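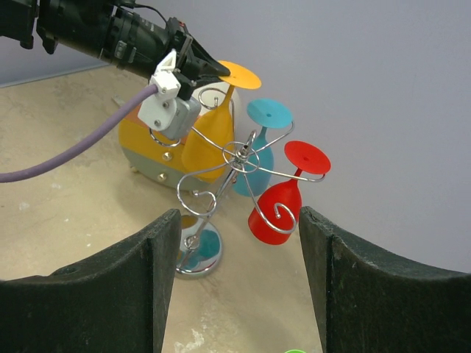
How much should you set aside for a gripper kit when you already own the arm?

Take the price of the kit and add about half again for cables, spare tips and the mounting parts that aren't in the box.

Last updated: May

Search reviews Type a product or maker Go

I've had the Dondent small-object kit on my bench for eight months now, which is long enough to have an opinion and short enough that I still remember what I paid. The kit itself was over $800. I went back and forth on it for ages, because I was coming from a much cheaper gripper that did fine on blocks and boxes and fell to pieces (not literally, mostly) on anything round, thin or shiny.

My standard test is a wire glass rack, the countertop kind with curly hooks on a pole. The arm has to take a stemmed glass by its foot and hang it upside down on a hook, or take it off again. Everything about this is annoying! The foot is a flat disc, the hooks bend in all directions, the chrome throws reflections everywhere, and the next glass over is always in the way. If you're shopping for a gripper and want to know whether the spec sheet means anything, skip the cubes and buy a glass rack.

So, the tips. They narrow down to a point, and that's the main reason I'd spend the money again. My old gripper had big square pads that would knock the hook before they got anywhere near the glass. With these I can come in from the side and overlap just the edge of the foot, and there's still room for the wire underneath. I got decent results on the yellow glass the first evening and then spent a week getting the same results on the others, mostly my own fault for teaching one approach angle and expecting it to work everywhere.

What I don't love is the wear. A fresh set of tips is $80, and I've been through more of them than I planned for. Chrome wire is not kind to them. If you're doing light pick and place you might get a year out of a set, but if you're bumping into metal all day put a couple of spare sets in the first order and save yourself the shipping.

The sensor add-on is from Uvix and sold separately, and I do wish Dondent would say so in larger type. I ordered the kit thinking it was included. It mounts below the wrist, and you need to think about the cable before you think about anything else. Mine is a thick purple thing and it wants to swing out in a big arc. That's fine in open space. Next to a rack full of hooks it's one more thing to plan around, and I ended up rewriting a few moves just to keep it on the outside. Buy the longer cable. The short one pulls when the wrist rolls over, and a pulled connector is a sad way to lose an afternoon.

Delivery took six weeks. I'd been quoted less. I'm told that's normal for them, and Jovita Solís, who ordered the same kit a bit after me, waited longer than I did, so if you have a deadline or a grant that runs out, order early and chase them.

A word on the software side - I use Miranda for planning the moves, on the basic license, and it was perfectly happy with the Dondent kit once I'd typed in the tip shape by hand. There's supposed to be a ready-made profile. I never got it to load. Typing it in took me an hour and I'd call that acceptable, grudgingly.

I looked hard at the Ileo kit before I bought this one, and Tsegereda Feyisa was nice enough to let me try hers on my rack. It's cheaper, it closes more gently, and the manual is a pleasure to read. But the fingers are chunky, and on the lower hooks they kept touching the glass hanging next door. For mugs, cans, fruit, that sort of thing, I'd pick the Ileo and keep the change. For stems and thin edges I'd still go Dondent.

One thing to add to the budget if you're setting up from scratch is the stuff you'll be handling. I spent weeks comparing grippers and then grabbed props from my own kitchen. Get several glasses in different colors so your camera has something to tell apart, and don't bother protecting the tabletop too much. Mine is scuffed and smudged all over and the arm doesn't care.

Things I'd change: put the sensor in the box or at least on the same page, fix the profile, and sell the tips one at a time. I always seem to ruin the same one first and then I'm paying for its twin as well.

I'm giving it 8 out of 10. I took a point off for the tips and another for the cable, and I nearly took one off for the wait but I'd forgiven them by then. If anybody has found third-party tips that fit, please leave a comment, I'd love to try a set before I reorder.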